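Kitchen Counter Tips for Teaching a Two-Handed Robot

October, by the Wirnar Workshop Notes desk

I've been recording pick-up-and-put-away demos for a while now, and most of what I've learned is plain old kitchen sense. If you're gathering examples so a model can learn to shelve the groceries, these are the habits that have saved me the most grief.

Plan the session before you switch anything on. I write my starting layouts on index cards, shuffle them, and work down the pile (88 cards at the moment, a bit dog-eared). Left to myself I set everything out the same way every time, and then the model learns my habits instead of the job! 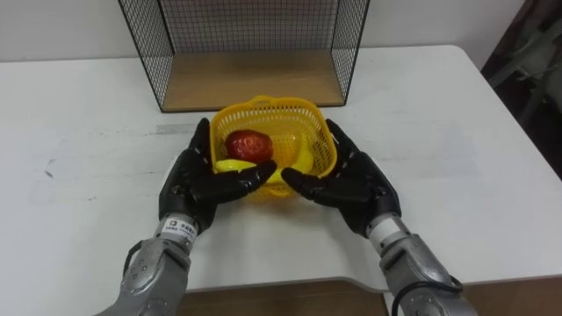 Fruit is my favorite thing to start people on. It comes in silly shapes, everyone knows what it's called, and the toy kind never goes soft in the drawer. Mix your colors so some pieces are easy to pick out and some aren't: a red strawberry pops right out of a yellow basket, but a banana against that same yellow is a much tougher thing to spot, and I want plenty of both in the pile. Swap the contents between takes and write down what went in.

Go slow on the two-handed parts. My early demos on the Grevix setup were full of little jerks where I'd hurried one hand and then waited for the other. Now I count to six under my breath on every lift, and the replays look so much calmer. Thumbs up the sides, fingers underneath, same as you'd carry a full colander to the sink.
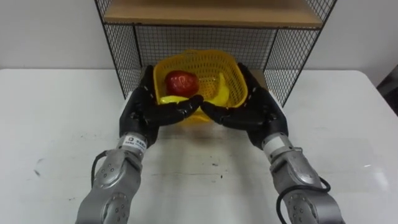
Apple and banana in the basket, one hand on each side.

Keep your fumbles, but keep them in their own folder. A slip followed by a good recovery is worth having. A slip where I gave up and reset by hand goes in the "no" folder, and I label it right then, while I still remember what went wrong.

Don't scrub the table between every take, either. I used to, and then the model got fussy over the first scuff it met. A wipe at the end of the day is plenty.

Last thing: stop before you're tired. I aimed for 345 takes one Monday and ended up tossing everything past 200, all of it sloppy. Short batches, a cup of coffee, then back to the cards.

Recent tips
Naming your takes so you can find them again
Otik or Grevix: which one I'd learn on first
Cable tidying for a small bench
Notes from the Živković open workshop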